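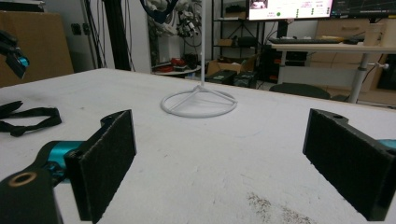 If you've been asked to run a hands-on table at a robotics open day, I've got one setup for you that I keep going back to, and it needs almost nothing. I used it at the Grandelcombe lab open day in March, where I had the table for the whole afternoon. The job is hanging a strap on a stand with a hand-held gripper, and all you put out is a black fabric strap and a white wire stand with a ring base. Leave the rest of the tabletop clear so people have room to swing their elbows (they will!). I'd started out planning a fancy sorting game with colored blocks, and I'm so glad I dropped it, as fabric is way more fun to watch and a lot harder to pick up than you'd think.

Before the doors open

Get there early enough to try every gripper yourself. Open it, close it, pick up the strap ten times in a row. If the pads slip, wipe them with a dry cloth and try again. I print a little card that says "squeeze, lift, hang, let go" and tape it where visitors can read it while they wait. Our guest list at Grandelcombe was 260 names and 169 people made it to my table, so plan on a line and keep each turn to 90 seconds. I use my phone timer with a silly duck sound.

Running a turn

Start by showing it once yourself, slowly, without talking. Then hand over the gripper and step back. I tell people to go for a spot near one end of the strap, because if they grab the middle, both ends flop down and it's a real pain to steer. 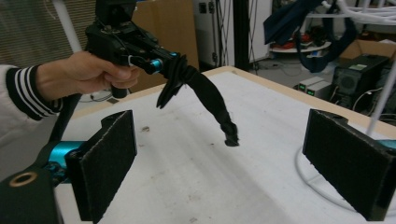
Once they've got a good hold, have them lift straight up and wait a second for the swinging to calm down. Rushing this bit is the number one mistake, and I do it too when there's a crowd watching. Then it's over to the stand, lower, and open the fingers slowly. If it drops, no big deal, they just go again until the duck quacks.

With kids, I let them use both hands on the handle. With grown-ups, I like to ask them to try it left-handed, and that gets the whole line laughing and giving advice.

Somewhere in there, explain why you're doing this at all. I say that a person showing the move over and over gives a robot something to learn from, and that for a job like this I'd want 1,000 good tries before getting excited. People's eyes go huge at that number.
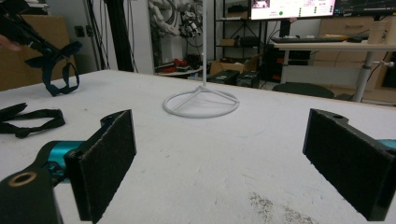
Do visitors need any robot experience to join in?

None at all. My best strap-hanger at the Tustcombe evening had never touched a gripper before, and she nailed it on her second go. Show the move once, keep the card in sight, and most folks pick it up from watching the person ahead of them.

When you pack up, coil the straps loosely and bring a spare for next time. I'm taking mine to Prenermont next, with two stands so the line moves faster.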